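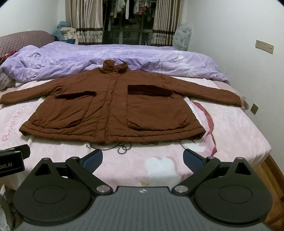 I sing in the second bass row of an amateur opera chorus, and this season I needed a vocal score of *Dranduvberg*, the three-act opera by Ketill Eyvindsson. There are two editions one can buy. I took the newer one, from Østergaard, and I have now used it for a whole rehearsal period, so I think I can say something useful.

The score has 305 pages and the binding is sewn. It stays open on the music stand from page one, also in the middle of Act Two, where my old scores always close themselves at the worst moment. The paper is cream and a little thin. If you write with a soft pencil, you will see it from the other side.

**The music text.** The piano reduction is by Lautaro Quiroga, and our pianist, Carol Pearce, likes it more than I expected. In the storm she still leaves out some notes of the left hand, but she says the old reduction was made for a person with three hands. The orchestra cues are printed small above the piano part. I would like them bigger. In the miller's aria the clarinet has the tune for eight bars, and I did not find the cue until the second month.

**The words.** You get the original text and a singing translation in English under it. The translation is by Waraporn Nilsuwan. It keeps the stresses in the right place, and the vowels on high notes are kind to the tenors. Only in the wedding chorus I am not happy. On page 152 we must sing "fetched" on a long F, and there is no way to make it beautiful.
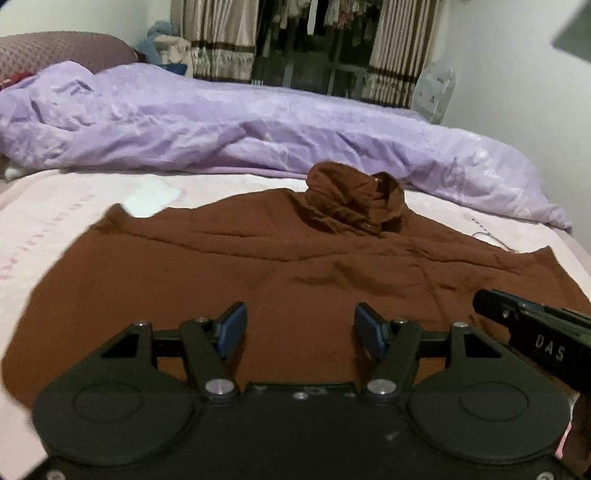 The rehearsal figures are the same as in the orchestra parts, which was not so in the older edition. This saves a lot of shouting. Bar numbers stand at the beginning of each line. There is one mistake that I know: after figure 88 the numbering jumps back by ten bars and corrects itself on page 242. Mathis Lecomte, our conductor, asked us all to write it in by hand.

The introduction is short. It tells the story act by act and explains the cuts which are usual on stage, with a small sign in the music where each cut starts and ends. I missed a guide to the pronunciation. For a chorus which sings in the original language this would be more important than the long list of thanks.

The price is high for one singer, but the shop gave us a lower one for the whole chorus, so ask before you order. If you sing a solo part, buy it. If you are in the chorus and your group already has the old edition, you can wait until somebody spills coffee on it.

Four stars from five.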